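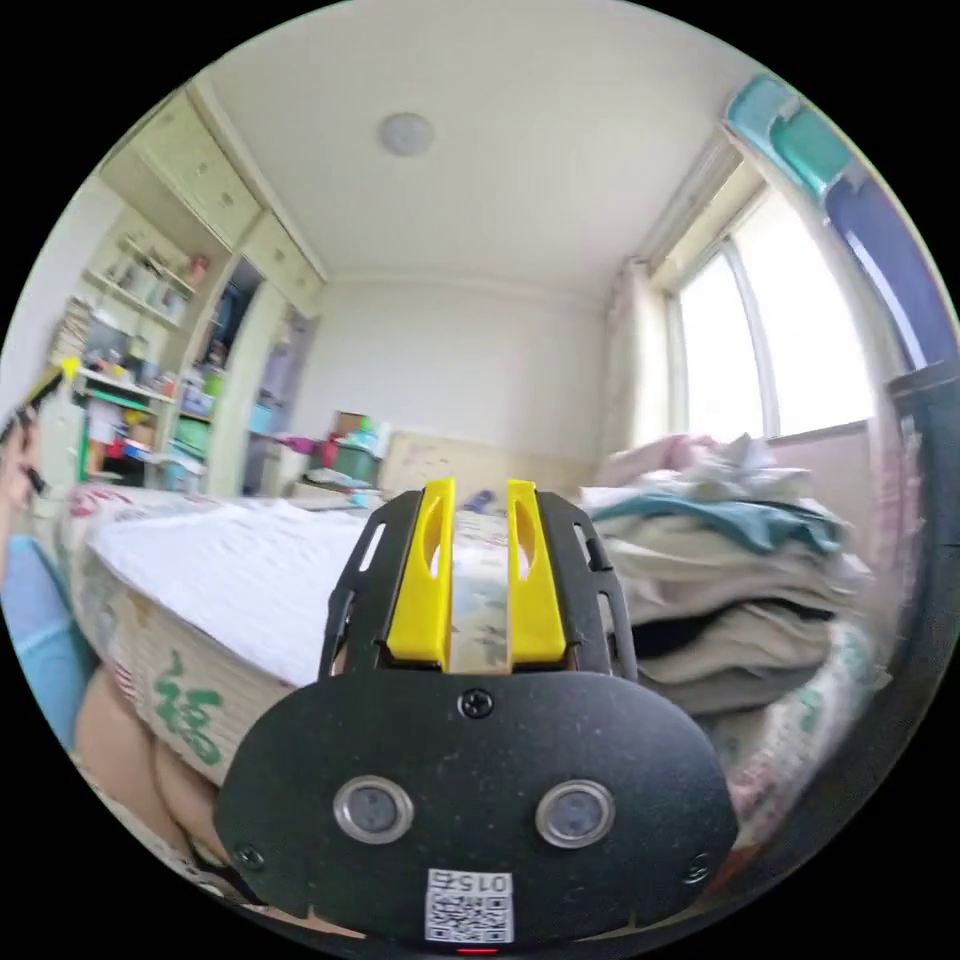 Unit 015 at the bed, folding task, August.

Fault day. Writing it down while I still have the order of things straight.

Start was normal. Homing on both fingers passed, gap reading came back at zero with the fingers closed, battery fine. The task was the usual one for this house: clothes folded and stacked on the bed, operator moves the handheld gripper through each pick and place, the recorder takes finger position, pose and video. Osaze Aliyu was running the log from the laptop and I was watching the live traces.

First sign was at episode 60. The finger position trace went flat for a little under a second in the middle of a grasp, then jumped to the right value and carried on. Video was continuous. Pose was continuous. I marked it and let the session run, which I now think was the wrong call. One flat spot in an encoder trace can be a dropped packet. It can also be the start of something, and a restart costs three minutes.

By early afternoon there were more of them. The software did not complain at any point. It holds the last good value when a reading is missing and writes that value to the file with a fresh timestamp, so on disk a frozen finger looks the same as a finger that is being held still. For cloth work this is bad. A grasp on a shirt is mostly small closing motion at the end, and the flat spots were landing exactly there.

Stopped at 2:40 pm. Osaze exported the session and ran the gap check from the Veltel tools, the one that compares commanded sample count with unique sample count. Result: 179 episodes recorded, the first 59 clean, the remainder suspect. The longest hold was 430 milliseconds by his count, which did not match what I had seen on the trace at episode 60. We went back and forth on that for a while. The live plot is drawn at a lower rate and smooths over its own gaps, so it stretches them. His number is the correct one. I have corrected my note for episode 60 but left the original wording visible.

Then the hardware. Swapped the data cable first - no change. Swapped the port - no change. Moved to the spare battery - no change. With the recorder running and the gripper held in the air, I opened and closed the fingers slowly by hand and got nothing wrong in two minutes. Then I did the same with the gripper pitched down, the way it is held over a bed, and the trace froze on the fourth close. Pitched up again, clean. Pitched down, froze again.

So it depends on attitude, and that points at the connector on the encoder board, which hangs on its own cable weight when the unit is nose down. Took the cover off. The latch on the connector was not seated on one side. It looked closed from above and was not closed from the side. Pressed it home with a plastic pick, felt it click, repeated the pitched-down test for ten minutes with no freeze. I do not count ten minutes as a fix. The Kohlhase connectors on the older batch did the same thing after a month of use, and pressing those home bought us a week.

Called Kedir Adugna at the workshop around four. He asked for the serial of the board, which is 2321, and checked it against the assembly sheet. That board was replaced in July and the sheet has no entry for a strain relief. He wants the unit back. He will fit a clip and tape the cable to the housing, and he is going to look at the other units that had the same job done. I asked him to pull on the connector before he does anything else and write down whether it moves.

The data. I am throwing out everything from episode 60 on, video included. Osaze would keep the video and mark the finger channel as invalid, and he has a point for the pose models, but the Hedik loader ignores channel flags and somebody will train on it by the end of the month. We agreed that he keeps a copy on the Akusell drive, outside the release folder, with the word FAULT in the directory name.

Changes from my side:

Gap check after every 20 episodes, before the next one starts.
Homing test done twice, level and pitched down.
Recorder to write an empty value when a sample is missing. Request filed, no answer yet.
Any flat trace during a grasp stops the session.

The last one is for me. Packed the unit at 5:15 pm with a tag on the handle. Kedir gets it in the morning, and the spare needs its camera calibration redone before it can go out.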